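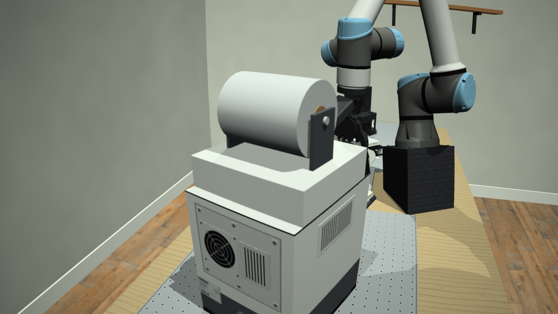
Rear view, machine side, roll between the gripper and the camera.

Camera placement and variation for a sim plate-handling set, how much is enough?

Hi all. I've been building a simulated bench for collecting demonstrations and I've talked myself in circles, so I'm hoping somebody who's done more of this can set me straight before I burn another week on it.

The bench is a perforated breadboard on a wooden table, a UR-style arm on a black pedestal, four plate holders across the middle, a button box, and a plate machine with a big roll on top at the end. The behaviour I want to learn is moving plates and lids between the holders, and later on in and out of the machine's tray. I teleoperate the arm, record it, then replay the recording from other cameras to get extra views. We call the project Beltach at work, for no good reason.

I did 23 demos in one sitting and replayed each one from a bunch of viewpoints. The policy trained on them does okay from the front and falls over completely from behind the machine. My colleagues are split. One says drop the rear views because the roll hides the business end of the arm, the other says keep them because that's how it learns not to rely on seeing the fingers. So:

1. Do you keep views where the gripper is hidden for long stretches?
2. Should I be moving the holders between demos? At the moment they stay put and only the plates change.
3. Is it worth putting the button box in every recording if no demo ever presses a button?

Cheers in advance, and sorry for the length!
(posted by clustham_bench)

2 answers

Elaine Assunção wrote:

I've been through nearly the same thing with our own bench (ours is called Nyberg, so no judgement on the name) and I'd take your questions in a different order, if that's all right.

Holders first. Move them! If they never move, the policy can memorise a path in joint space and barely glance at the camera, and that would fit with your front view doing fine. You've got a couple of holders turned diagonally already, so you're halfway there. What I'd do is shuffle position and angle a little at every reset, by about 10 millimetres and 15 degrees to begin with, and check the arm can still reach before you hit record. I skipped that check for a whole afternoon once and had to bin the lot because the wrist kept hitting its limit on the way down.

On the hidden gripper, I'm going to sit on the fence a bit. I wouldn't train on a rear view all by itself. Look at one like the next still, where the wrist heads down behind the roll and you can't see the fingers at all. There's nothing in those pixels to tell the policy whether it's holding a plate. 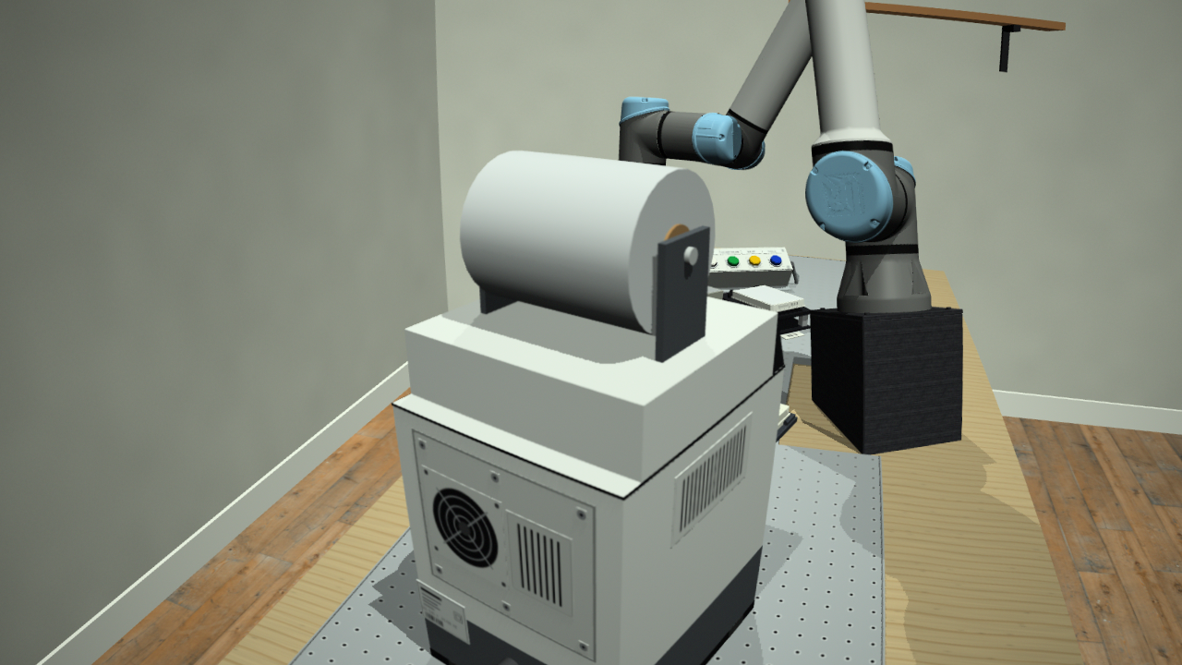

What I'd change, in order

1. Pair every rear view with a second one taken at the same timestep. Front or wrist-mounted, doesn't matter a lot, as long as the fingers show up in one of the two.

2. Work out for each view how many steps have the fingers visible. You're in sim, so render a segmentation mask and count the gripper pixels. We dropped any single view where they were hidden for more than a third of the demo and kept the rest. It's a rule of thumb and I won't defend it very hard.

3. Nudge the cameras a bit from one demo to the next. Fixed cameras bit us badly when we moved to the real bench, where the tripod had been bumped by a few centimetres and the success rate fell off a cliff.

4. Vary the light. Your arm throws a big dark shadow over the board, and if it always lands in the same spot the policy will happily use it as a cue. Ours did (took me most of August to work that out, and I was looking at entirely the wrong thing).

5. Record some recoveries. Start with the gripper slightly off and correct it on purpose. I do 8 of these for each holder. They're boring to collect but they did more for us than doubling the number of clean runs.

As for the button box, leave it in. It'll be on the real bench, won't it? I'd slide it round between resets like everything else, though. And if you're ever going to want button presses, write the task text properly now, because going back to relabel is miserable. "Press the green one" is fine as an instruction, "start" isn't much use if you change your mind later about what green does.

For the main view I'd go with something high and to the front, so you get all the holders, the buttons and the machine's tray in one go. Overhead is tempting but the wrist covers up the plate just when you need to see it.
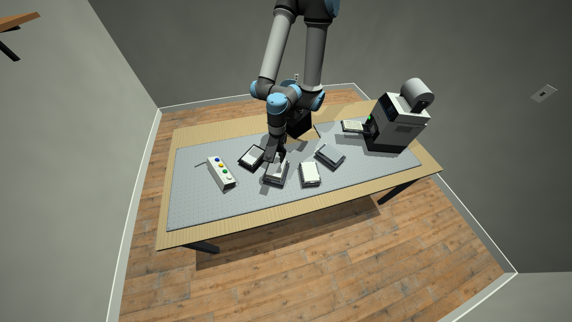 High front view with all four holders, the tray and the button box showing.

Even from up there you lose a bit of the second plate to shadow, so I wouldn't throw out your wrist camera if you've got one.

risero_dan wrote:

Agree with moving the holders. Don't agree about dropping views, just train on everything and let it sort itself out, storage is cheap. Also what format are you saving in? We had a colour channel swap for ages and our blue button was orange in half the set, so open up a few files and look at them before you retrain.

Contact | Terms of use | Answers remain the copyright of their authors | Back to top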